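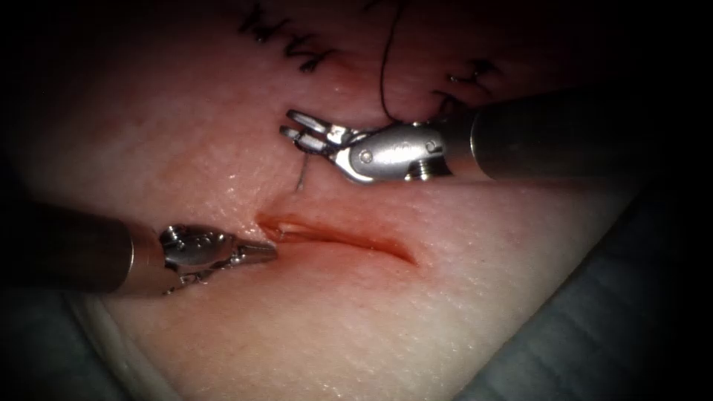 Does the Planner Know Where the Thread Is?
Project report, suture autonomy group, revised 18th August

Summary

Our assignment was to take the Trollden motion planner, which is built for general arm work, and see whether it could place stitches with two surgical instruments. The handout called this "integration." We think that word hides most of the problem. Of 19 stitch attempts that we scored, 7 finished without a person touching the controls. We don't read that as a success rate, for reasons given under Results.

What we built

There are three parts. Brannigan is our perception node. It takes the camera view and gives back a wound line, a needle pose and a guess at where the thread runs. Trollden plans the paths for both arms. Clelent is the layer we wrote ourselves, a state machine that decides which step comes next and when to give up.

We wanted a learned policy in place of Clelent and dropped the idea in April. The state machine is dull, but when it fails the log says which state it failed in. The one learned policy we tried failed and left us nothing to read.

Perception

Finding the wound is the easy part, and we are suspicious of any report that leads with it. A red line on a pale surface would be found by a color threshold, and in fact our color threshold did nearly as well as the network. We kept the network because the threshold also picked up small red marks left around the old stitches.

Thread is much harder. It is thin, it is dark, and it looks the same as the thread from earlier stitches. When the jaws hold a strand that runs up past rows of finished sutures, Brannigan often joins the live strand to an old knot. Clelent then believes the thread is anchored and pulls in the wrong direction. We trained on 933 hand-labeled frames, and the labelers didn't always agree with each other about which strand was which. We have no good answer for that.

Shiny metal was the other trouble. Highlights on the wrist housings move when the wrist moves, and the needle tip is also a small bright thing. Before each approach we now ask for 2 matching needle poses in a row. This slowed everything down and cut the false starts.

Planning and the handoff

The needle is curved, so the planner has to swing the wrist through an arc that follows the needle's own shape. Trollden doesn't know about needles. It knows about tool tips and straight lines between them. We wrapped it so the needle tip counts as the tool tip, then fed it points along the arc. That works as long as the needle hasn't turned in the jaws. The wrapper assumes a fixed grip, and we consider this its weakest assumption.

Before the drive, the needle driver waits over the cut with the tip pointing down, while the left grasper stays near the end of the wound with its jaws aimed along it. Clelent calls this state READY, and it is the last point where backing out is free.
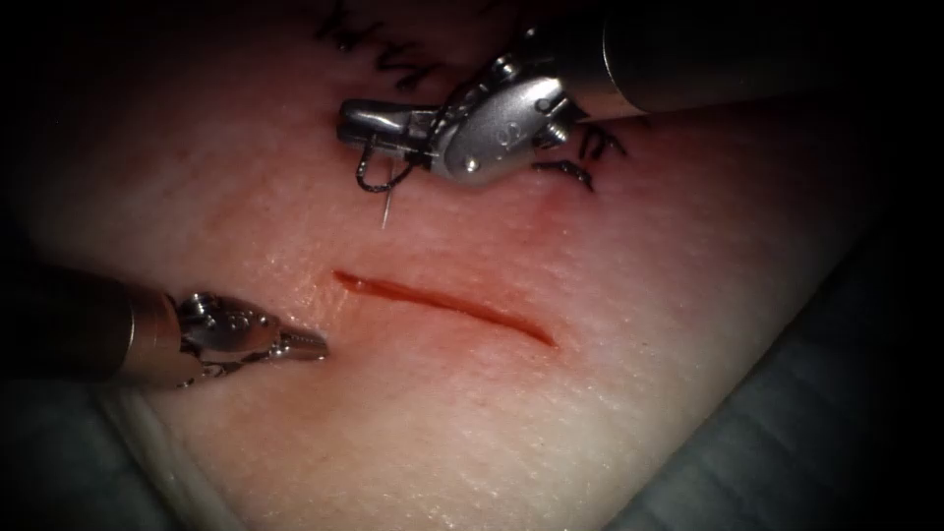 Results, and why we don't trust them much

The 7 unassisted finishes all came on cuts that ran mostly straight across the view. We had few curved ones. We also stopped some runs early when the log looked bad, and those count as failures even though a few might have recovered. So the number could be unfair in either direction.

"Finished" means that Clelent reached its last state. It doesn't mean the stitch was a good one. We looked at stitch spacing afterward by eye and did not measure tension at all. A group that wants to claim quality would need a force reading, and the Tedberg simulator, which was supposed to give us one, models the pad as far stiffer than it is. Results in Tedberg were better than on the bench every time, so we left them out.

What we would change

Track the thread over time. Single frames don't hold enough information, and more labels won't fix that.

Check the grip after the needle first touches the pad, and replan if it has turned.

Write the scoring rules before the first run. We wrote ours after.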